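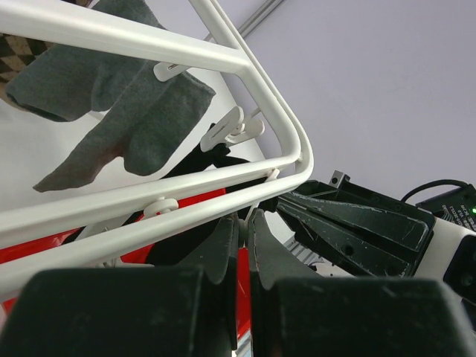
白色晾衣架上的两只灰袜子

1/ 地下室的全热交换新风机装完满一个冬天了,把过程和数据整理成一串发出来。机器是 Sillano 200,标称风量每小时 200 立方米,吊顶安装,逆流纸芯,带旁通。房子是九十年代的砖混两层加半地下室,不是新房,管道都是后加的。

2/ 先说为什么没选壁挂式。壁挂的好处是打一个洞就能用,但我家三间卧室加书房,要么每间一台,要么关着门就没效果。每间一台的话噪音源在床头,滤网也要换四套。算下来不如走管道。

3/ 对比过的另一台是 Branis 的立式机,风量更大,但要占一个柜子的位置,冷凝水还得单独接排水。地下室那面墙没有下水口,要接就得凿地面,所以放弃。

4/ 管道走法:主机吊在地下室楼梯口,送风主管沿楼梯侧墙上到一层,再分到各个房间。用的是 75 毫米的 PE 波纹管,每间卧室两根,书房一根。分风箱在一层走廊吊顶里,预留了检修口,45×45 厘米。

5/ 检修口一定要在封吊顶之前跟木工说清楚尺寸和位置。我这边第一次开成了 30×30,手能伸进去,调节环拿不出来,返工一次。

6/ 回风只做了集中回风,口在二层走廊。卧室门下面留了 1 厘米缝。有人主张每间都做回风,效果当然更好,但老房子梁太多,再走一套管,层高要掉很多。卫生间没有接进来,还是各自用原来的排气扇。

7/ 外墙开孔两个,都是 160 毫米。新风口和排风口的距离拉到了 2.5 米,新风口在上风方向,避开厨房烟道。孔向外倾斜,防止雨水倒灌。风帽里有防虫网,网眼比较密,春天杨絮多的时候要记得刷,不刷风量会掉得很明显。

8/ 风量实测。用热球风速仪在各个风口测,取平均再乘面积,加起来是每小时 187 立方米,高速挡。跟标称的差距主要是弯头和滤网阻力。中速挡没有逐个测,只测了主卧,够两个人睡觉用。

9/ 风口平衡花了一个下午。离分风箱最近的书房一开始风最大,最远的次卧最小。办法是在近的几根管里加阻尼环,从小到大一圈一圈撕,测一次撕一次。撕多了粘不回去,建议先少撕。

10/ 噪音。高速挡站在主机正下方能听见明显的风声,上到一层就听不出来了。卧室中速挡,关灯躺下能听到一点气流声,低速挡听不到。送风侧装了一米的消声软管,吊杆上加了橡胶减震垫。减震垫别省,之前没装的那两天,楼梯扶手都在跟着振。

11/ 滤网一共三道。初效是尼龙网,可以水洗,一个月洗一次。中效 F7,三个月一换。高效 H11,我是看压差换的,这一片用到现在还没报警。原厂高效一片 257 元,第三方的便宜,但边框密封条偏薄,装进去四周有缝,等于没过滤。试过一片,退了。

12/ 二氧化碳。装之前主卧关门睡一夜,早上读数在 2000 以上,现在中速挡早上是 800 多。传感器用的是 Zirero 的桌面款,红外原理,买来后放户外校准过一次。放的位置对读数影响很大,不要放在枕头边,呼出来的气直接打在上面。

13/ 温度这块单独说。室外零下 6 度的那天,主卧送风口出风 14 度,室内 20 度。纸芯回收了一部分热量,但出风还是比室温低,风口正对床头会觉得凉。我家主卧风口在门边上方,离床远,没有感觉。次卧的风口位置没躲开,后来加了一片导风板,让风贴着顶走。

14/ 再冷的时候机器会进防冻模式,新风侧风机间歇停转。我这里整个冬天进过几次,都是后半夜,每次时间不长。北方更冷的地方要考虑预热段,电费也要一起算进去。

15/ 湿度。这是问得最多的。全热交换芯会回收一部分水汽,所以冬天不会像直排那样干得厉害,但还是会比关窗不通风的时候干。我家一月份的卧室湿度在 35% 到 40% 之间,睡觉另外开加湿器。不要指望新风机解决加湿的问题,它没有这个功能。

16/ 反过来,夏天也不要指望它除湿。梅雨季室外湿度很高,新风进来多少水汽,芯体只能挡住一部分。地下室我另外放了一台 Barbu 的除湿机,设定 55%,接了水管直排到集水坑。梅雨季新风开低速挡,除湿机常开,这两台配合着用。

17/ 除湿机和新风机的位置错开,除湿机出风不要正对回风口。我最早摆得太近,热风直接被抽走了,地下室的湿度降得很慢。挪到对角以后正常了。

18/ 耗电。主机低速挡实测 27 瓦,中速、高速分别往上走,平时基本是白天低速、晚上中速。插在计量插座上测的,比说明书写的略高。24 小时不关,对电费的影响不大,跟除湿机比差得远。

19/ 控制。原装面板只有三挡和定时,联网模块要另买,我没买。定时设了两段,晚上十点转中速,早上七点转低速。出门旅行也不关,开低速。停电以后恢复来电,机器会回到上次的挡位,但定时要重新设一遍,这点做得不好。

20/ 装完到现在出过一个问题:旁通风门的执行器卡住,面板报错代码 E4。打电话给售后,让先断电十分钟再试,没用。后来上门换了执行器,在保修期内没收费,等了九天。等配件期间机器能运转,只是旁通不能用,冬天没影响。

21/ 重新装一次的话会改这几处:分风箱放大一号,多留两个口;主管保温用加厚的,现在这一段在地下室冷的时候外皮会结露,后来又补包了一层;主机四周多留空间,现在抽高效滤网要把梯子斜着放。

22/ 有人问老房子值不值得装。我的情况是临街,开窗又吵又有灰,所以值得。如果房子安静、空气也好,每天能开两次窗,可以先买一个二氧化碳检测仪放一周,看看夜里的读数再决定。

23/ 还有人问能不能自己装。风管和吊装自己能做,外墙打孔建议找有水钻的师傅,一个孔十几分钟的事。打之前确认墙里没有电线,承重墙和梁不能乱打,拿不准就去查图纸。

24/ 四月份换下一次中效,到时候拆机把芯体也取出来吸一遍灰,顺便再测一次风量,跟这次的数放在一起看。测完接着这条往下发。数据截至 2021年2月17日。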